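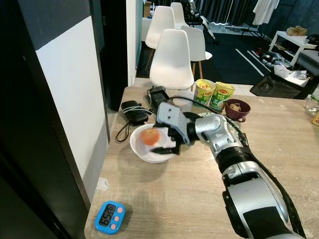

Eliécer Carhuamaca thinks I should put the noodle cups in a cupboard and stop calling the back of the table a pantry. He told me so on the phone last night, and then spent a good ten minutes on which noodles he'd bring if he came over, so I don't believe his heart is in it.

I love this table! I've wanted a light wood one for years and kept ending up with dark ones that showed every crumb. The color does something nice to the whole room, especially with the white chairs behind it, and even the dark floor with its stripes (which I complained about all through June) looks like it was planned. Wellomus wanted to sell me a cloth for it. No thank you. I didn't wait this long for wood to go and cover it up.

So, July, day one of the new routine. The plan is 1000 words before lunch and 1000 after, every day until the Morden story is finished, and I do all of it with food in reach so that I have no excuse to go wandering. Fruit in the white bowl. I've gone back and forth on that bowl and I've decided it's perfect - shallow enough that nothing gets buried and forgotten, which was how I lost those plums in the spring. I have a weakness for orange-red fruit in a white bowl, it makes me feel like a person in a magazine. I'm going to get more from the Flokent stall when I go into town, and maybe something green too.

The blue timer is my favorite thing I own right now. It's so bright! Big clear numbers on black, three round pink buttons, looks like a toy, and I'd have been embarrassed by it a few years ago. I tried working with the phone as a timer and of course I was reading about somebody's kitchen remodel inside of five minutes. With the blue one I can glance down, see 55:59 or whatever it happens to be, and go back to the page. I'm trying sessions of just under an hour, then up, stretch, walk to the door and back, sit down again. Eliécer thinks forty minutes is plenty for anybody. He may be right, but I like a long one. It takes me a while to get going and then I hate being called off.

Chargers: still a mess. I put the black box at the back by the bowl thinking I'd be clever and keep the black cords all on that side, and they went right ahead and looped across the wood anyway. The adapter sits farther back with its own cable doing as it pleases. I have a packet of those little clips somewhere, I bought them when I was still at Slanina and never opened them. Must look in the box with the batteries. Also pick up that little scrap of white on the left that I've now moved my elbow around all day.

Got to 9 at night before I noticed the time. I had a lovely morning, the harbor chapter just came pouring out, and I was so pleased with myself that I ate standing up and read it aloud to the chairs. The afternoon was slower. The aunt won't talk. I've given her a whole page and she's only looked out of the window, so tomorrow I might skip ahead to the supper and see if she says anything once there's soup in front of her. I would, in her place.

Speaking of which, I've been saving the noodle cups for a real hungry evening and I still can't choose. I like the look of the pale green and yellow one, very calm and sensible. The other is all red banner and big letters and seems much more excited about itself. Maybe that one for the end of chapter 2 and the quiet one for chapter 3. I did have to promise Eliécer I'd eat them sitting down, at the table, out of a proper bowl (not the fruit one).

I should have done this ages ago. Everything where I can reach it, the maroon cup on one side, bottle at the far end, chairs enough for company when I'm fit for company. It's the first room I've had where I sit down and want to start.

For tomorrow: clips, the scrap, ring the stall before they close at noon, move the aunt to the supper. Find out what Eliécer meant about the pepper, I wrote "pepper!!" on my hand and have no idea why. Bed now, window open.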